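Hi again from the Balley end of things,

Second report on the guesthouse grant, and I'm happier writing this one than I was the last! The short version is that the water savings are showing up, the booking side is still a bit of a mess, and I'd like to move some money between two budget lines (more on that at the bottom, please don't skip to it).

## Water

You'll remember we started with the Balley house because it has the oldest plumbing and the worst bills. The new meter went in on a Wednesday and I've been reading it every week since, usually with a coffee in one hand. For the month before we touched anything the house used 1,363 litres per occupied room. For August it was 698. I checked that one twice and then got the plumber to check it too, and he got the same number, so I'm going to let myself enjoy it.

Most of that came from the toilets and one long-running leak under the laundry, which had been quietly soaking into the garden bed for who knows how long. The hydrangeas have noticed it's gone. The rest is shower heads and a proper service of the hot water unit, so guests aren't running the tap for ages waiting for it to warm up. 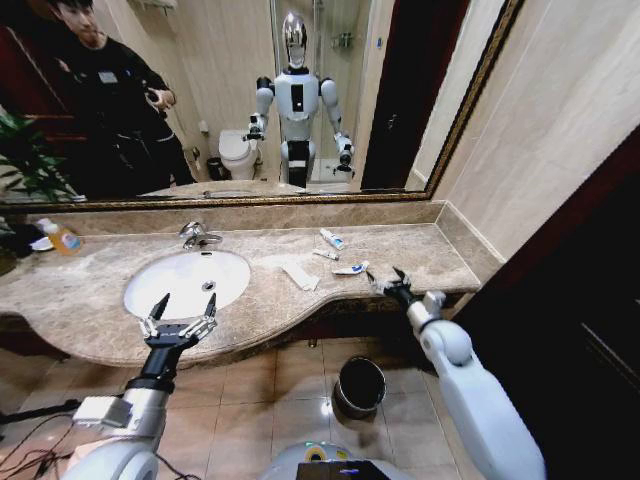
The Ogunleye house is next, and it'll be a slower job. The pipes run through the back wall instead of under the floor, and the plumber wants to open that wall in two goes so we can keep the front rooms booked. I've said yes to that. It pushes the finish back a month, but we'd lose more in cancelled bookings than we'd save by rushing, and the house is full most weekends as it is.

One thing I got wrong: I'd priced the Ogunleye work off the Balley quote, and they're really not the same kind of building. The new quote is $1,000 higher. I've covered it out of contingency and there's still a bit left in there, though not enough to be relaxed about.

## What guests are telling us

We put a feedback form in the welcome folder and got 100 back, a lot more than I'd hoped for. People are mostly lovely. Nearly everyone who wrote about the showers said the pressure was fine, which was my big worry. A few people grumbled about the towel note (the one asking them to hang towels up if they're happy to use them again) and I think the wording was a bit bossy, so I've rewritten it. The most common complaint by a mile was the car park light. Nothing to do with the grant, but it's fixed now.

## Bathrooms and cleaning supplies
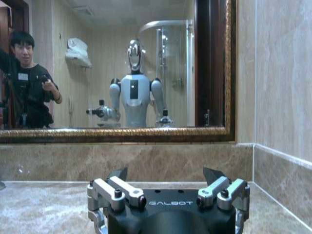

Dresteck, who do our cleaning, have switched to refillable supplies in both houses, and the team there have been great about it. The refills come in bulk from Zilano and get topped up on changeover days, so the bin room is noticeably emptier. The one snag was the cleaning spray. The first one we tried was too acidic to go anywhere near stone, and with a marble counter and a marble backsplash running under the mirror that was never going to work, so we've gone to a neutral one that costs slightly more per bottle. Deliveries have been on time apart from one, and that was our fault for giving them the old gate code.

## Bookings system

Not much good news, sorry. The calendar still doesn't talk to the accounts package, so I'm copying things over by hand on Sunday nights — not my favourite hobby. The developer has promised a fix before the next report. If it isn't working by then I'd like to have a chat about trying someone else.

## The budget bit

I'd like to move what's left in the training line over to plumbing. We did the staff training in-house and barely touched that money, and it would top the contingency back up before the Ogunleye wall gets opened. A yes by email is plenty. The updated spreadsheet is attached, with the changes in yellow.

Give me a ring if anything looks odd. Mornings are best, before checkout gets going.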